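**Oiling an old beech worktop in January, yes or no?**

**zondutside_attic**
Hello all. I have moved into a flat with a wooden worktop in the kitchen, very pale and quite dry to the touch. I would like to oil it before I start to use it for bread. The shop sold me Bruvard hard oil, but the tin says to work above 15 degrees, and my kitchen is colder than this in the morning. Shall I wait for spring?

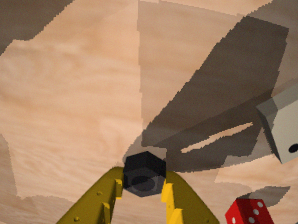 Heather Katene thinks you should not wait. A dry top drinks every spill, and one winter of tea and beetroot will leave more marks than a slow drying oil. Warm the room in the evening, put on a thin coat, wipe off all what stays on the surface after 20 minutes.

**rotich_fan**
I must disagree with Heather. I did mine in the cold and it stayed sticky for 7 days. My bread board was glued to it. Wait, and use a cutting board in the meantime.

**Heather Katene**
Sticky means too much oil, in my experience. Did you wipe it?

**rotich_fan**
I wiped it, but perhaps not so carefully. Still, the tin gives a temperature for a reason.

**gernik2**
Before any oil, please sand with 120 and then with 240. Always along the grain. Then 3 thin coats, with a night between each. And lay the used rags flat outside to dry, never in a ball in the bin, they can catch fire by themselves.

**zondutside_attic**
Thank you, I did not know this about the rags. Is 240 enough? My neighbour goes up to 800.

**gernik2**
With 800 the wood becomes too closed and the oil stays on top. For a kitchen 240 is fine.

**zondutside_attic**
Then I will borrow a heater and try first the corner behind the kettle. I will write again when it is dry.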